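**cell 3 pick and place, who's still on days?**

**mraudsepp_77**
Margus Raudsepp here, Jastberg plant, packing side. Travo put the arm on disc pick in March. We were 9 on the line, now its 5 plus whoever babysits. Rate went from 146 an hour to 358. Pay same. Anybody else get moved to "cell operator" with no bump?

**clevine_kit**
Same at Clevine. Got a new title and a tablet lol. My wrists quit hurting though, so theres that 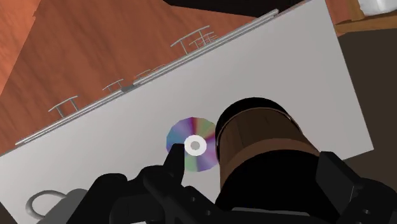 **mraudsepp_77**
Wrists yeah ok. But I spend half the shift clearing faults. 47 stops last night. Standing there waiting on a beep is worse than packing, for me anyway

**gripper_dan**
47 is a setup problem, not the arm. Who did your teach points? Ours was awful til they let the packers redo them. Took one shift

**mraudsepp_77**
Contractor did it. We're not allowed in the program

**oldhand_k**
Disagree w/ Dan. Kawaguchi let us in the program and then teh faults were all "operator error". Get the pay grade in writing first, touch nothing before

**gripper_dan**
fair. still rather fix it than listen to it beep

**mraudsepp_77**
Asking my lead about the grade at 2:30, will post what he says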